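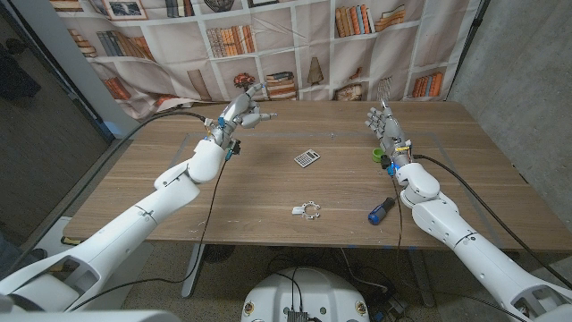
Calculator, bracket and screwdriver on the work table.

Small Things on a Shared Table: Project Report
Group: Nokuthula Matlala, Corina Brunner, Andri Ammann
Supervisor: Gertraud Schnyder

Why we picked this

Our course asked for a project about "a place you use every day and would like to use better." Corina wanted the bike shed and Andri wanted the vending machine corner, but I kept coming back to the table in the Cestcombe workroom (I'm Nokuthula, by the way, I did most of the writing). Everybody puts small stuff down on it. You come in for the calculator, you borrow the screwdriver, you leave a part lying there and go to lunch, and then the next person can't find any of it!

So our question was pretty simple: where should small things live on a shared table so that people can grab them and put them back without thinking?

What we worked with

We kept it to everyday bits. The pocket calculator is small and light and it slides if you lean on the table. The screwdriver has a blue and black handle, so it's easy to spot on the brown wood, but it loves to roll. The white bracket is a flat little part with holes in it, and it was our problem child. It lies so flat that you have to pry it up with a fingernail or drag it to the edge. We also had a little green thing shaped like a cup, which Andri liked best because you can see that green from the doorway.

The tabletop has a thin outline on it, a rectangle a bit lighter than the wood. We decided early on to use it as our border and call everything inside it "home."

How we did it

We tried 2 layouts. In the first one, which we called Clasance (Corina's name, don't ask me what it means), things just got put down wherever, at whatever angle, with some space between them. In the second one, Wimell, everything had a fixed spot, lined up square with the table edge and sorted by size.
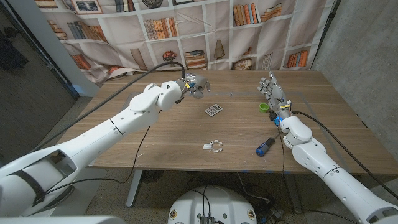 I honestly expected Wimell to win by a mile. It looked so neat in our sketches! But when we asked classmates to use the table, they kept saying the straight rows felt fussy. Rupert Hubmann told us he was scared to put the calculator back wrong, so he just held on to it until the end. With Clasance people reached in and took what they wanted, but then they'd put it back someplace else, and the bracket kept wandering toward the front.

The screwdriver was its own story. Handle toward you is comfortable to pick up, and everybody agreed on that. But close to the front edge it gets bumped by sleeves, mine included. We moved its spot back a hand's width in our plan and the complaints stopped.

What we'd change

Our final plan is a mix. Tall or bright things go farther back where you can see them over everything else. The calculator stays near the middle at whatever angle people like. Flat parts need something under them, even a folded piece of card, so you can get a finger beneath the edge. Corina wants to try a shallow tray from the Nägeli shop downstairs, and Andri thinks a tray will just fill up with pens.

Ms. Schnyder asked us to say what we would do with more time. I'd like to run it through all of September when the new students arrive, and I'd like to include scissors and tape, which we left out to keep things small. Andri still has the sketches for both layouts if anyone in the next group wants them.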